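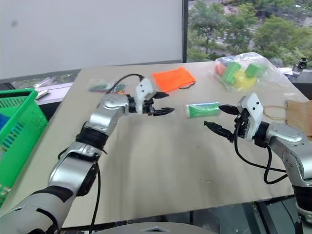 Two-finger grippers on small packages
Posted August 31, 2024 by rindis_bench
Print | E-mail

rindis_bench: Comparing the stock black fingers with the Lovard pads, same arms, same controller. On the little green and white box, stock dropped 4 out of 30 lifts and Lovard dropped 12. I expected the reverse.

tallowfork: What grip force? The pads need more than stock.

rindis_bench: Same setting for both.

tallowfork: Then you've tested the setting. Run it again with force tuned for each.

Won321: Disagree. If I swap fingers I don't want to retune everything. Same setting is a fair test.

plekerstead_lab: Try the orange cloth bag as well. Boxes are easy, and flat cloth is where our pads did better than stock. Also watch that cable loop under the right gripper, ours used to snag on bag handles.

rindis_bench: Will clip the cable up. Cloth and tuned force in September.

tallowfork: Post the force values too please.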